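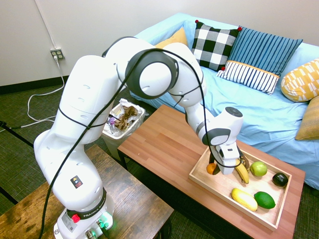 I've been tagging my music library properly for the first time in my life, and I am having the best time! It started with Sekari, a band I've loved since college, who put out two albums of slow, reverby guitar music and then went quiet. Or so I thought, until my play counts said I'd listened to them 323 times and a good chunk of those plays were for a techno producer who uses the exact same name. Same spelling, same capital S, one shared artist page, one very confused list of "similar artists." What I wanted was to get everything sorted into its place, like a light wooden tray you can set things down in and find them again. What I had was a drone track called "Harasym" sitting in the middle of a guitar record.

So I went digging. The techno Sekari has one EP on a tiny label called Rirby, 500 copies, hand-numbered (mine is 113, bought by mistake years ago and now one of my favorite records, go figure). The guitar Sekari never had a label at all. Once I knew that, the label field did most of the sorting for me. If you have two artists with one name, look at the label and the country before you look at anything else, and don't trust the year, which is wrong on half the pages I checked.

My system, for anyone who wants it: I leave the artist name exactly as it's printed on the sleeve, and I put the extra bit in the sort field. "Sekari (guitar)" and "Sekari (techno)." The player shows the real name and keeps the two apart in the list. I tried country codes first and they looked ugly, plus I kept forgetting which was which. 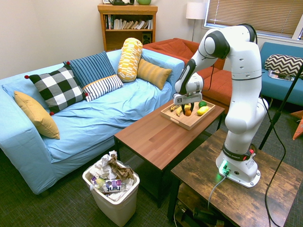
Does changing the sort field mess up the plays you already have?
Your old plays stay where they are, under the shared name, and only the way your own library is ordered changes. If you want the plays split too, you have to edit them on the tracking site, and mine only lets me do that for up to 6 tracks at a go. I did the EP in one sitting with a pot of coffee and felt like a champion.

The happy accident in all this is Skelik. They came up as "similar" to Sekari and I figured they'd be similar to the wrong one, but no, they're similar to both?? There's a long instrumental in the middle of their second album that begins with just a guitar and a lot of room sound, and then this pulse comes up underneath it so gradually that I missed it on the first two listens. I've played it every morning this week.
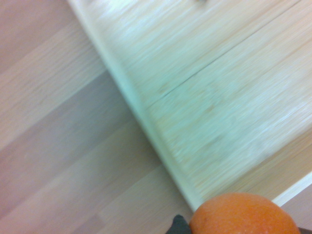
And the closing track is even better! It goes back to the same guitar figure, slower, with a second voice humming a little behind the beat, and the pulse comes in again right at the end for maybe four bars. Headphones, please. On my kitchen speaker the low part vanishes and you lose the whole point of it.

Next up is the compilations folder, which is a swamp. "Various Artists," "Various," "V.A." and one lonely "Varius" that I'm fairly sure I typed myself. I'm giving myself until June. If you know of a third Sekari, please tell me in the comments, I have a sort field ready.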